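4.2 Travel and missed treatment

Of the 92 patients referred from Prornham to the radiation unit at Tekdale, seven did not begin treatment. Two gave the cost of lodging as the main cause. Others said they feared dying far from home. Patients who had spoken with a nurse before the referral were more willing to travel (Table 2).

Figure 3. Bed with a cream sheet (first); blue cloth (second).
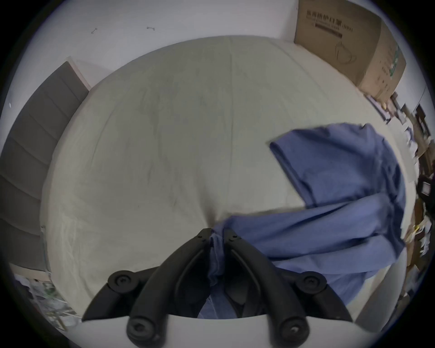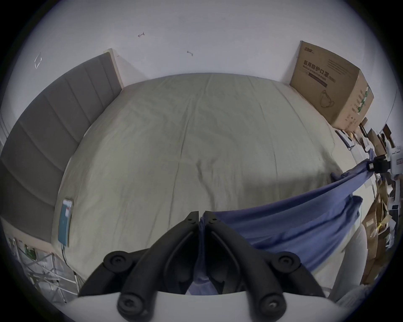

Belmiro Gouveia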